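Search this site Search Go

2020-08-24

Up at five again without the alarm. Walked down to the river gauge before breakfast and wrote the reading in the book, then did the beans before it got hot. The pole beans are past their best. I picked what was worth picking and left the fat ones on to dry for seed. There is a row of Zirkitz at the end, the yellow kind, that has done better than anything else this year, and I did nothing special for it except plant it late.

Rain total for the month is still poor. The barrel behind the shed is down to the tap. I have been carrying water from the house in the two gray cans, 4 trips in the morning and the same at night, and my shoulder has started to complain on the left side. I should move the hose bib like I said I would in the spring. The part I need is a Greltik fitting and the hardware store in Ehlers has been out of it since June. They said September.

Put up tomatoes until noon. The kitchen got so hot I had the back door propped open with the flour bin and the flies came in. Nine pints and one that didn't seal, so I ate that with toast. The big kettle has a dent in the bottom now and rocks on the burner. I don't want to buy another one at today's prices when everybody in the county has decided to can this year. Lids are the real problem. The feed store had two boxes behind the counter and would sell only one to a customer.
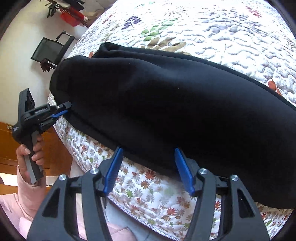
The mail came late. Electric bill, the seed catalog overstock sheet, and a notice from the county about the Prornutlow bridge. They are closing it for the deck work after all, and the way around is 32 miles. I can still get to town by the low road unless it floods, and nothing is going to flood the way this summer has gone. It will be hard on the people who haul hay across there. I wrote the closing on the calendar and then went out and looked at the truck tires, which have one more winter in them if I stay off the gravel.

In the afternoon I went through the potato rows with the fork. I had been putting that off. The first half of the bed was fine, good size and clean skins. The second half has scab, and toward the fence something has been eating them from underneath. Voles, I think, from the size of the holes. I sorted them on the old window screen in the shade. The good ones went in the bushel baskets and the chewed ones in a bucket to use this week. Last year I weighed everything and this year I quit doing it in July, so I can't say how it compares. It looks like less.

I have been thinking about whether to put the far bed in rye this fall or just cover it with leaves. Rye is more work in the spring, and two years ago I let it get away from me and had to cut it by hand. But the leaves blow off that side. I could lay the old fence wire over them. I'll decide when I see what seed costs.

The barometer was at 1006 when I came in and had been dropping since breakfast. Clouds in the west, the flat kind. I brought the onions in off the porch rail in case, and they are spread on newspaper in the back hall, where I will trip on them. They need another week before I can braid them. 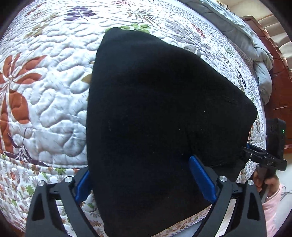 Braiding is a waste of time with those thick necks, my neighbor told me over the fence this evening, and I would do better to cut the tops off and hang them in mesh bags like everyone else does. Thick necks won't keep past Christmas either way, so eat those first. I said I would sort them. We talked a while about the bridge too, and about whose turn it is to mow the ditch. It is mine.

Supper was chewed potatoes with the eyes cut out, fried, and the last of the cucumbers. Listened to the radio for the weather and they gave a forty percent chance overnight. They gave the same yesterday.

Paid the electric bill while I had the checkbook out. Check number 907. Need stamps.

Tomorrow: second picking of the plum tomatoes, vinegar, ask again about lids. Set traps along the potato fence. Call about the Greltik part and find out if they will hold one for me.

No rain as of nine o'clock. Some wind.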